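"300번쯤 집다 보면 손가락이 먼저 알아요" 쿠네티스 데이터팀 인터뷰

글 2021년 8월 21일

로봇 팔이 물건 집는 법을 배우려면 누군가는 먼저 집어 보여 줘야 한다. 그 '누군가'가 늘 궁금했다. 그래서 쿠네티스(Kunetis) 데이터팀에 메일을 보냈더니 금방 답이 왔다. 점심 먹고 오면 커피는 준다고. 당연히 갔다!

나를 맞아 준 사람은 차민다 폴(Chaminda Paul) 씨와 루트파 아칸다(Lutfa Akanda) 씨. 둘은 올해 2월부터 '라스텔(Lastell)'이라는 프로젝트를 같이 하고 있다. 시뮬레이션 안에서 사람이 그리퍼를 조종해 물체를 집고, 그 기록을 모아 모델에 먹이는 일이다. 폴 씨가 조종하는 쪽이고 아칸다 씨는 모인 기록을 걸러서 학습을 돌리는 쪽.

"처음엔 게임 같아서 신났죠. 이틀 갔어요." 폴 씨가 컵을 내려놓으며 웃었다. "사흘째부터는 꿈에서도 집고 있더라고요. 근데 꿈에서는 자꾸 놓쳐요."

한 물체당 목표는 시연 300개다. 나는 많다고 놀랐는데 아칸다 씨는 고개를 저었다. "욕심 같아서는 더 받고 싶어요. 차민다가 화낼까 봐 말을 못 할 뿐이지." 옆에서 폴 씨가 "방금 말했잖아" 했다. 둘이 내내 이런 식이라 녹음을 다시 듣는데 자꾸 웃음이 났다.

왜 하필 시뮬레이션이냐고 물었다. 진짜 팔로 하면 더 그럴듯하지 않나?

"물체를 제자리에 돌려놓는 시간이 제일 아까워요." 폴 씨의 대답이다. "여기서는 키 하나 누르면 새 위치에서 다시 시작이거든요. 대신 접촉이 좀 이상할 때가 있어요. 살짝 닿았는데 튕겨 나간다든가. 그런 건 제가 표시를 해 두고 루트파가 빼요."

빼는 기준이 또 재미있다. 실패한 시연이라고 다 버리는 줄 알았더니 그렇지는 않았다. 한 번 미끄러졌다가 다시 잡은 기록은 따로 모아 둔단다. "모델도 어차피 미끄러지니까요." 아칸다 씨 말로는 지난번에 그런 기록 69개를 섞어 학습했더니, 놓친 다음에 허공에서 멍하니 서 있던 버릇이 많이 줄었다고 한다. 허공에서 멍하니 서 있는 로봇이라니, 월요병 걸린 나 같아서 괜히 정이 갔다.

가장 까다로운 건 역시 모양이었다. 상자는 쉽다. 평평한 면끼리 마주 보고 있으니 어디를 눌러도 대충 버틴다. 둥글면 얘기가 달라진다. 중심을 조금만 비껴 눌러도 빙글 돌아 버리니까. 거기에 틈이나 굴곡까지 있으면 어디에 손가락을 대야 할지 사람도 망설인다.

"그래서 저는 닫기 전에 한 박자 쉬어요." 폴 씨가 두 손을 집게처럼 벌려 보였다. "양쪽 간격을 보고, 한쪽이 더 가까우면 팔을 옮겨서 맞추고, 그다음에 닫아요."

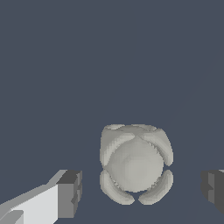 그런데 이 '한 박자'가 팀 안에서 꽤 큰 논쟁거리였다. 아칸다 씨 쪽에서 보면 가만히 있는 구간은 골칫거리다. 멈춰 있는 기록이 많으면 모델도 멈추는 걸 배운다. 한번은 학습을 마친 모델이 물체 앞까지 잘 가 놓고 도무지 닫지를 않았다고. "제가 차민다한테 그랬어요. 네 신중함을 그대로 배웠다고."

결국 타협을 봤다. 폴 씨는 쉬되 짧게 쉬고, 아칸다 씨는 긴 정지 구간만 잘라 낸다. 조종하는 사람도 4명으로 늘려서 습관이 한쪽으로 쏠리지 않게 했다. 성격 급한 사람이 하나 들어왔는데 그 사람 기록은 또 그 사람대로 쓸모가 있단다. (누군지는 끝까지 안 알려 줬다.)

마지막으로 이 일을 시작하려는 사람에게 해 줄 말이 있는지 물었다. 폴 씨는 5분만 더 하자는 생각이 들 때 그만두라고 했다. 피곤할 때 모은 기록은 나중에 보면 티가 난다고. 아칸다 씨는 잠깐 생각하더니 파일 이름부터 제대로 붙이라고 했다. 2월에 모은 폴더 하나가 아직도 '진짜최종'이라는 이름으로 남아 있는데, 안에 뭐가 들었는지 둘 다 기억이 안 난단다.

커피는 약속대로 얻어 마셨고, 나오는 길에 조종도 한 번 해 봤다. 내 기록은 아칸다 씨가 그 자리에서 지웠다.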